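5 min read
12 comments · 38 shares

Selling the house you raised your kids in: a talk with Mechthild Baumgartner

2025-11-27

When I rang the bell at the Mivoneck office, Mechthild Baumgartner was on the phone with a seller who had changed her mind about the price for the third time that week. She waved me in, pointed at the good chair, and went on listening with great patience for another ten minutes. "She'll list in the spring," she told me when she had hung up. "She just needs to hear herself say it a few more times, and I'm happy to be the one who hears it."

Baumgartner has been helping people in the Plestetti neighborhood sell their homes for 15 years, most of them longtime owners who bought when their children were small. By her own count she has closed 170 sales, and she seems to remember the kitchens in every one of them.

I asked her what people get wrong first. "They remodel!" she said, laughing. "They call me in August and tell me, all proud, that the new bathroom is going in next week. And I think, oh dear, you picked the tile you love, and the buyer is going to love some other tile. Paint the hall, wash the windows, cut back that bush by the front steps so a person can find the door. Then call me before you call the plumber."

Her colleague Urs Holzer, who handles the showings, came in with coffee around this point and stayed longer than he had planned to. He told me about a brick ranch on a corner lot that sat for months with hardly a visitor. "We lowered the price once, and then Mechthild asked the owners to open the drapes in the dining room," he said. "There was a whole garden back there. You couldn't tell from the listing at all." It sold to a young couple with a dog, and the drapes went with it.

Baumgartner is firm about paperwork, and she would like sellers to start on it well before the sign goes up.

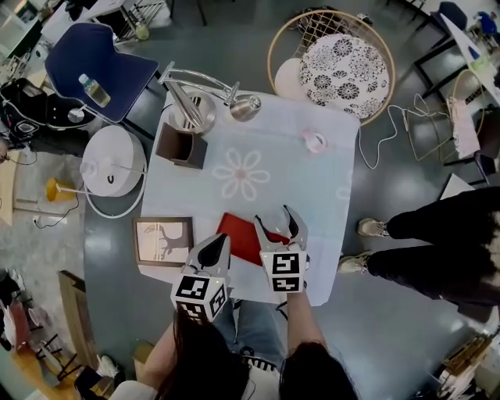
"Roof, furnace, water heater, the permit for the deck if there is one," she went on. "Buyers ask the same things every time, and when you can answer them on the spot, they relax. I had one owner, Hermine Hauser, a lovely woman, who had kept every heating bill since she moved in – every single one. The buyers sat at her table and read them like a novel. I think they would have paid a little extra for those bills."

She is gentler when it comes to the rooms themselves. She doesn't ask anyone to strip a house bare, and she won't rush a family through an attic. "You do a closet, you find a pair of little boots, and that's your afternoon gone. That's fine. I build that into the calendar. I'd say give yourself 12 weeks, and if you finish early, go visit your sister."

And the asking price? Baumgartner stirred her coffee for quite a while. "Everybody has a number from a neighbor," she said. "I bring them what has sold nearby, we go through it together, and then I leave it with them overnight. I don't like anyone deciding a thing like that while I'm sitting there."

Her phone had started up again by then. It was the seller from before, and she wanted to talk about the garage.

We use cookies to improve your visit. Accept | Manage settings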